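Print this article | E-mail to a friend

Sânziana Radu takes first lead role in the family drama Zerkwood

By Hauwa Etim

Actress Sânziana Radu will play the main part in Zerkwood, a family drama which starts shooting in November. The production company Tudose confirmed the news this morning, after some weeks of talk on fan pages. It is her first lead in a feature film.

Radu is known to most viewers from the television series Vendberg, where she played the young nurse Ilinca for three seasons. Before that she worked mostly in theatre, in small halls, and she did voices for two animated programmes for children. She has said in the past that she did not expect to work in film at all.

In Zerkwood she plays a woman who comes back to her home village to sell the house of her grandfather, and then finds that her older sister has been living there in secret. The sister is played by Ruxandra Radu, who is her real older sister. The two have never been on the screen together, although they shared a stage once as students.

"We were both afraid to say yes," Sânziana Radu told reporters at a short meeting in the Tudose offices. "I waited for her to answer first, and she waited for me. In the end our mother telephoned to both of us on the same evening and asked what was the matter."

The director is Valentin Sârbu, whose last film, Fornenine, had a quiet start in the cinemas but later found a good audience at festivals. He wrote the new script together with Rodica Grecu, and they worked on it for four years. According to Sârbu, the first version had 7 main characters and was far too long. The version that will be filmed has only the two sisters, a neighbour and a boy who delivers the post.

The choice for the lead was not an easy one. Tudose held an open casting during the spring and received 1,502 applications, of which 839 came from people with no acting experience. Grecu watched the recordings herself, many of them more than once. She said that she had one favourite from the open casting for a long time, and that this person will now play the neighbour. The name will be given later.

Sârbu said that he did not write the part for Sânziana Radu, but that he changed it after her first reading. The woman in the script was colder in the beginning. "She read the scene in the kitchen very softly, and I understood that I had written it wrong," he said. "I went home and took out two pages."

Much of the film happens in that kitchen, which is being built in a studio so that the walls can be moved. The sisters cook, argue and cook again, and the meals were planned by Grecu from the recipes of her own aunts. The outdoor scenes will be shot in a village in the hills, where the crew must finish before the heavy snow comes.
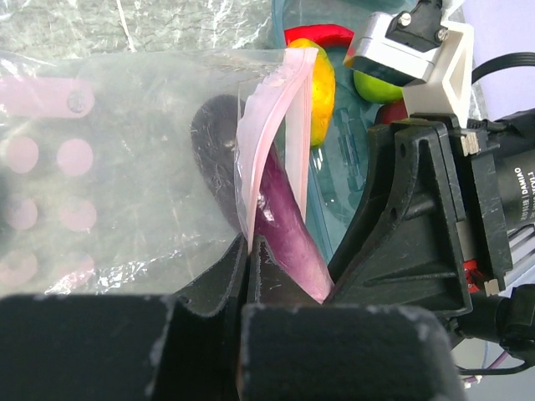
From the hospital ward to the village

For those who followed Vendberg, the new role may be a surprise. Ilinca was a cheerful character who spoke fast and made mistakes, and she became the favourite of many viewers after the second season. The producers wanted to give her a series of her own, but Radu declined. She explained at that time that she was tired and wished to go back to the theatre for a while.

She stayed there for two years. During this period she played in a one-woman piece with 120 performances, travelling with it from town to town by van. The reviews were warm, and it was on this tour that Grecu saw her for the first time. They did not speak that evening, but Grecu kept the programme and wrote the name of the actress on the cover of her notebook.

Her sister took a different road. Ruxandra Radu, who is older by four years, has appeared in several crime films, usually as a police officer or a lawyer, and she also teaches acting to teenagers. She has stopped teaching until the spring to be free for the shooting. Asked if the two of them argue in real life, she laughed and answered that they argue only about colours and about driving.

About her private life Sânziana Radu says very little. She is not married, and she lives in the capital with two cats. Last year some magazines wrote that she was engaged to a musician, but she never made any comment on it, and at the meeting with the press she asked politely that the questions stay with the film. She did say that she likes to swim early in the morning and that she is learning to play the accordion, which her character plays badly in one scene.

"The badly part I can do already," she added.

The music will be written after the shooting is finished. Sârbu would like to have very little of it, mostly the accordion and some singing in the last part of the story. He has also decided that the film will be in colour, after some early tests in black and white which he did not like.

Tudose has not given the budget or the date of the premiere. A spokesperson said only that the editing will take most of next year, and that the company hopes to show Zerkwood at a festival before it comes to the cinemas. The first photographs of the two sisters in costume will be published when the work in the village begins — not earlier, at the wish of the director.

Fans of Vendberg will also see Radu again on television before that. She has a small role as a guest in the last episode of the series, which was recorded during the summer and will be broadcast in the winter programme. It was filmed in one day, she said, and the old uniform still fitted.

Print this article | E-mail to a friend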